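Apr 15, 2023

Pouring is in the paper for one reason: our policy was bad at it. We had 896 demonstrations of picking and placing, all recorded with a hand-held gripper, and a model trained on those could move almost any rigid thing on the table. Give it a plate of small loose items and it tipped too fast.

So we recorded 287 more, all plate to plate. The person wears gloves, tilts one plate over the other and keeps going until the first is clear. The food is small and pale with a few black beans mixed in.
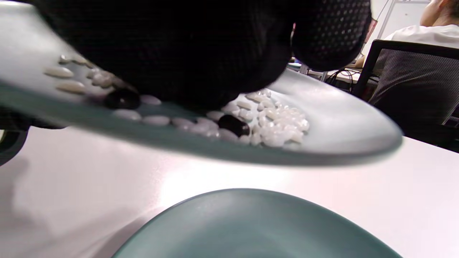 Brelier wrote back after reading the draft that the tilt angle should be an input to the model, and that two camera views would not make up for leaving it out.

I tried it. With the angle added, the policy poured more slowly and still left pieces behind. What helped more was keeping the end of each demonstration, which our old script, Lava, had been trimming off as idle time.
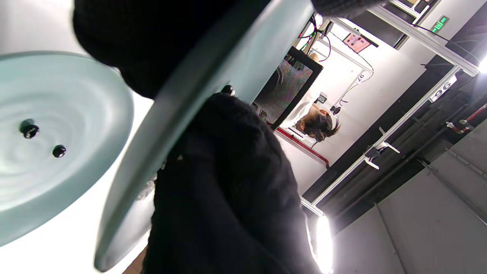

Those last seconds are when the person checks for leftovers and decides whether to tip again. Once they were back in the training set, the policy started making second tips of its own. It still stops too early with sticky rice. I plan to rerun everything in May with the trimming turned off from the start.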